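Bring back the repair counter

5 min read
14 comments · 37 shares

My kettle stopped working in January. It is a Gemar, three years old, and the fault was the switch in the base. I know this because Wendelin Strebel, who fixes mowers and small appliances out of a shed in Levport, took the base off and showed me. The switch is a part the size of a thumbnail. Getting to it meant breaking two plastic tabs that were never meant to open. He glued the thing back together and charged me less than I'd spend on lunch.

Before I went to Wendelin I rang the shop that sold me the kettle. The young bloke on the phone was polite. He said the warranty had lapsed and they had a similar model on special. I asked if they did repairs and he had to go and check. They don't.

When I was growing up, every department store in this part of the state had a repair counter. Ours was on the lower ground floor, past manchester, and you took a ticket. You handed over your toaster or iron and got a docket with a date on it. The work wasn't always good and it was seldom quick. My mother waited most of a winter for a sandwich press. But the counter was there, and the shop that took your money for the goods also took some responsibility for keeping them going.

The usual explanation for its disappearance is that goods got cheap and labour got dear. That is true as far as it goes. If a toaster costs less than an hour of a technician's time, few people will pay for the hour. What the explanation leaves out is that a lot of the hour is wasted. It goes on hunting for a part number, prising open a case that has been glued shut, and waiting on a supplier who won't sell to anyone outside the trade.

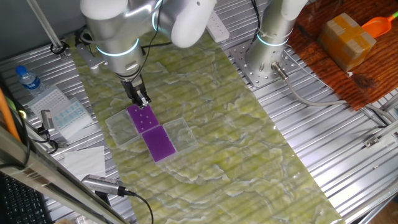

Purple plates and clear trays on a green marbled mat.

Eylül Yüksel ran the counter at Ustura Home for nine years before it closed. I asked her what killed it, expecting her to say the price of imports. She said it was the parts. In her first year she could order most of what she needed from a printed catalogue and have it inside a week. By the end she kept a back room full of dead appliances and stripped them for switches and elements. Her own records for the last year show 813 items handed in. She reckons she could have fixed nearly all of them with the right part in her hand, and she sent back a bit under half unrepaired.

I don't think we need to force every shop to reopen a workshop. Plenty of them don't have the floor space, and the skills have gone elsewhere or retired. I would settle for three modest rules. Anything with a plug should open with ordinary screws. The maker should sell the common parts to whoever asks, at a fair price, for as long as a reasonable person would expect the thing to last. And the shop should have to take the item over the counter and send it to someone who can look at it, even if that someone is Wendelin in his shed.

Retailers will say this adds cost, and they're right. A kettle might go up by a few dollars. I'd pay it. I have bought four kettles since I moved into this house, and the few dollars would have come out well ahead.

The other objection is that people don't want old things mended, they want new things. I hear this mostly from people who sell new things. When the council ran a mending day at the Bühler Street hall, they planned for a quiet morning and got roughly 800 people through the door. Some had driven an hour. There was a man with a fan his wife had bought before they were married, and he stood in the queue holding it until after two in the afternoon.

Eylül was on one of the tables that day. She told me the most common job was a frayed cord, which takes ten minutes if you have the cord. They ran out of cord by eleven.

The state is taking submissions on its new waste plan, and the draft talks at length about recycling bins. Repair gets a paragraph near the back. I've sent mine in. It's a page and a half and mostly about kettles.

14 comments · Share this article

Contact the opinion desk | Terms of use | © All rights reserved | Back to top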